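Search this site Search Menu

Speaker notes: Surface finish and glare in shared workrooms
Maya Haddad, Staltberg

Opening (slide 1)

Give name and affiliation. State the scope: task lighting over fixed work surfaces, indoor, no daylight contribution. Daylight is a separate talk and I will refer questions on it to Tarek Bataineh.

The claim for the session is that most glare complaints logged as lamp faults are surface faults. Replacing the lamp changes the level. It does not change the angle at which the surface sends light back to the eye.

Terms (slides 2 to 4)

Illuminance is light arriving at the surface, in lux. Luminance is light leaving it toward the viewer. Room specifications are written in the first; complaints are made about the second. Pause here. In the Flundwood run of this talk the two were mixed up in every question from the floor.

Diffuse reflection spreads light in all directions. Specular reflection returns it at the mirror angle. Real surfaces do both, and a dark gloss surface can have low overall reflectance and still give a sharp lamp image. Say this twice. Dark does not mean safe.

The target on the work plane for this study was 500 lux, measured with the room occupied and all fixtures warmed up. Readings taken on a cold start were thrown out.

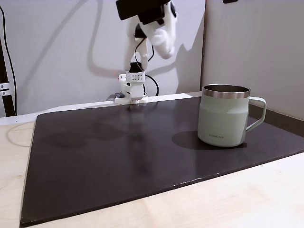
Contrast between the task area and its surround matters more than either value taken alone. If the task area is much darker than the table around it, the eye adapts to the table and detail in the dark area is lost. Raising the light level brings both up together and leaves the ratio where it was.

Method (slides 5 to 7)

Walid Daher took the Kartha readings, Kirstin MacKinnon the Jorkon readings. Same meter, same grid spacing, sensor flat on the work plane. After cleaning the data we kept 1622 readings. Keep the exclusion table on the backup slide unless asked.

Seated and standing eye positions were logged separately. Pooling them hides the effect, as the mirror angle shifts with eye height.

Viewing angle is given from the horizontal throughout, so 90 degrees is straight down. Josefien Mulder's earlier memo measured from the vertical. Point this out before showing her chart or the axis will look reversed.

Findings (slides 8 to 10)

Go slowly on slide 9. The left axis is luminance, the right axis is complaint rate, and the scales are not matched.

Moving the fixture to one side of the line of sight lowered complaints at both sites. Swapping lamps with the fixture left in place did not. Matte film worked at Kartha but scuffed at the front edge, and scuffed film goes shiny again in patches. We have no long-term figures on this.

Jorkon has lower ceilings, so the fixture could only be moved a short way. Do not present the two sites as a controlled pair.

Recommendations (slide 11)

1. Record surface finish on the same form as the light readings.
2. Check for a lamp image from the seated position before ordering lamps.
3. Clean the surface before measuring. Polish residue changes the result.

Questions

Likely: cost of film, color temperature, screens. We did not test screens. On color temperature, both sites used one lamp type, so there is nothing to report. Take the cost question offline with Walid.

Last updated: 4/10/22

This site uses cookies to remember your settings. Accept Manage preferences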